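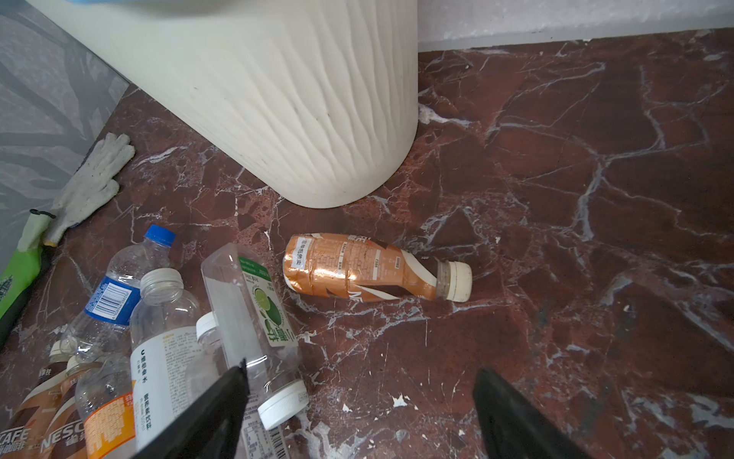
Tyra Viklund paid 14 for her first sack of returns, and she still thinks she was overcharged. Her column on sorting at home has run in the Lisden paper ever since. She starts on the floor, with the bin within reach and a work glove handy. A coffee bottle with its cap still on goes to one side, crumpled or otherwise. Caps come off last.
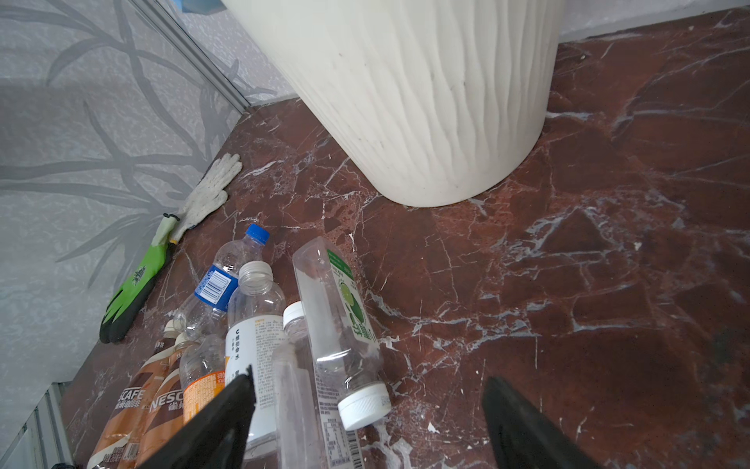 AASEN, October

Roald Viklund does it differently. He tips everything into one heap, water bottles in with the Nescafé, and pulls out the clear plastic first. Printed labels stay on, lime slices and all. The depot at Drurkar takes them that way and closes at noon. Last year the couple hauled 2,000 bottles there, 185 of them from one wedding in Flesturden.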